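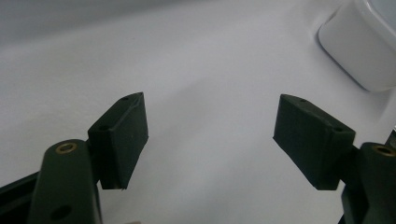
One reader from Altness wrote to ask whether the Brindby book fair is worth the drive if you mostly read supernatural thrillers. Yes, yes, go! I went in November and came home with four novels and a sore shoulder.

Zasteck Press had 74 titles out, most of them horror and end-times suspense, and a whole shelf of series openers (my weakness). The Sowah Room reading was packed, and we got two chapters from a ghost story set in a flooded monastery that I still think about when I'm doing dishes.

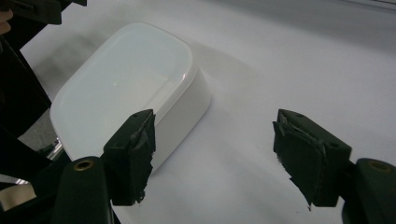
White container with its lid on, Brindby.

Paperbacks were $2 on the swap table. Get there early, the trilogies go first and you don't want to be stuck with only book three.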